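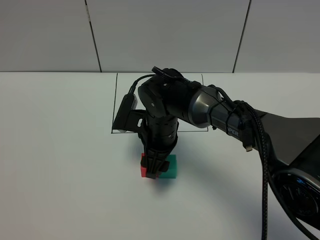 The Zandcombe allotment newsletter has again asked plot holders to record what they sow each autumn. I have kept such a record since my first season, and I set out the present arrangement for readers who wrote to enquire.

October 16, 2024

Broad beans went in along the north bed, 16 to a row, in 2 rows. Garlic followed in the bed beside them. The soil at the Drenavier end remains heavy, and it was necessary to fork in 300 litres of leaf mould before planting. Onion sets will wait until the ground drains — the lower path was under water again this month. 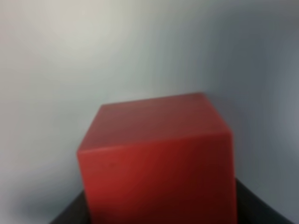 A red cube, seen close up.

The record itself is a plain ruled book. Each entry gives the bed, the variety, the source of the seed and the weather on the day. I do not enter yields until the crop has been weighed at home. Last year's shallots came to 262 ounces, a fair result for a wet summer.

Readers have asked whether crop rotation is observed. It is, on a four-year plan, with the exception of the rhubarb, which stays by the water butt. The beans will move to the south bed next autumn.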